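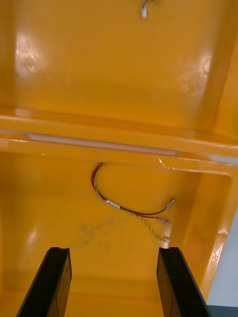

About Haverholm

Haverholm packs small electrical parts into cases so that other people can find them again. It is a modest ambition and it has kept us in rent for years.

Bleddyn Mathias started the business after a job on a dairy farm was held up all day by one missing wire harness. The harness was in his ute the whole time, under a jumper. He has coloured the story in a bit since, but the jumper is always in it.

We now look after 334 regular customers, mostly sparkies, pump fitters and caravan repairers. Send us your list and we'll make up the kit – harnesses, connectors, fuses, the little bits that roll under the bench – and label it in plain English. Refills go out every Thursday.

Ngozi Nwosu runs the packing room and has firm views on tangled wire. Brodie Ormsby answers the phone, usually by the second attempt.

The counter is open from 7 am on weekdays. Trade accounts are welcome, and so are people who only need one connector.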